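Review: The Nornley Tabletop Bagging Method, Second Release
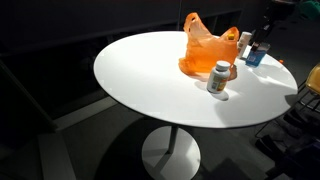 Nornley published the second release of its bagging method for single-arm manipulators earlier this year, together with the training recordings, the policy weights and an evaluation protocol. The Undisdale assistive robotics laboratory has now completed its review. The review was undertaken to decide whether the method should be adopted as the baseline for our household tasks, and this page reports what we found.

The task is simple to state. A shopping bag stands open on a table with small household goods near it, and the arm must pick up each item and lower it into the bag without tipping the bag or closing its mouth. Thin plastic bags are difficult for most published methods. They change shape when touched, they let light through, and their handles fall across the opening in ways that a planner cannot easily predict. Pharmacy goods add a second difficulty in that bottles are light, smooth and quick to topple.

Method

Nornley trains one policy from human demonstrations. The policy predicts a short sequence of arm motions, carries out the first part, and then predicts again from new camera input. The main change from the first release is a separate estimate of where the bag opening is, updated at every step. The earlier version made this estimate once, before the first grasp, and was often wrong by the time the second item was lifted.

The training set supplied with the release contains 2,890 demonstrations. Users who wish to adapt the method to their own room are advised to record 200 more. We followed this advice. Recording took longer than the documentation suggests, mostly owing to the time needed to reset the bag between attempts.

Evaluation

We used the protocol as supplied, with 10 starting layouts, and ran each of them under even ceiling light and again under a single strong light with the rest of the room dark. Glossy table surfaces were included in both conditions. The Bawa planner, which our laboratory has used until now, was run on the same layouts for comparison.

Under even light, the Nornley method was clearly the more dependable of the two. It released items closer to the center of the opening and recovered well when a handle had folded inward. In the dark room the advantage was smaller. The opening estimate drifted toward bright reflections on the table, and white bottles on a white surface were sometimes grasped too high on the cap. Adapting the policy with recordings made under the same light corrected most of the drift. It did less for the grasp height.

Boxed goods gave little trouble in either condition, except when they were leaning. The policy appears to have seen few tilted packages in training, and it tends to approach them as though they were upright.

Documentation and support

The installation guide is complete and accurate. The section on camera calibration is not. It refers to a settings file that was renamed in this release, and two of our staff lost a morning to the matter before finding the correction in the change log. The evaluation scripts ran without alteration. Results are written to plain text files, and we found these easy to check by hand.

The license permits use in research and teaching. Laboratories that plan any trial in private homes should read the section on recorded data with care, as labels on medicine packaging may carry personal details.

Comparison with other methods

Rernell offers a similar method that relies on a second arm to hold the bag open. It is more reliable with very limp bags, but it requires twice the hardware and a larger clear area. For laboratories with one arm and an ordinary table, the Nornley release is the better choice.

Recommendation

The laboratory will adopt the method as its baseline for bagging tasks under normal room lighting. It is not yet recommended for work in low or uneven light without local recordings. The Bawa planner will remain installed for the tilted package layouts until a later release has been tested.

Review issued 15/07/2023. Laboratories wishing to obtain our layout sheets and result files may request them from the Undisdale equipment office.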